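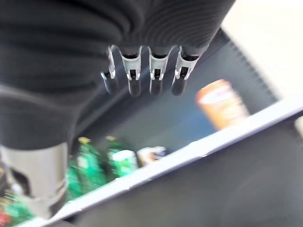

By the white-fronted shelving at the Pluvthorpe open day

We drove over to Ineck on the Saturday with a flask and no great expectations, and stayed until they were stacking the chairs. The practice shop was my favourite stop, all shelves and snacks, and I could have lingered there for ages.

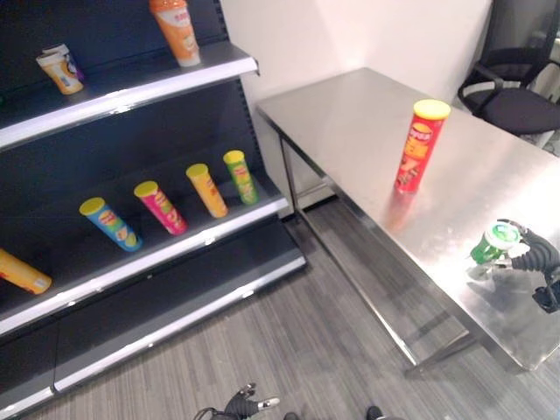 There were 16 of us in our group, and I'm afraid I held everyone up, being very fond of a well-kept shelf – I had a corner shop for 30 years, and those yellow lids took me straight back to Friday deliveries. I'd have had every tin standing straight by teatime! Lunch was soup and a roll in the Sheikh building, very good too.

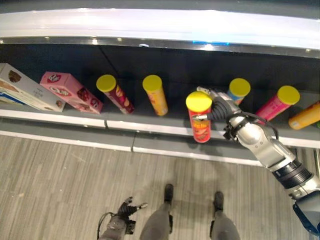
Red canister in hand, between the cookies and the orange one lying down

The car park is free, but do go early as it fills by ten.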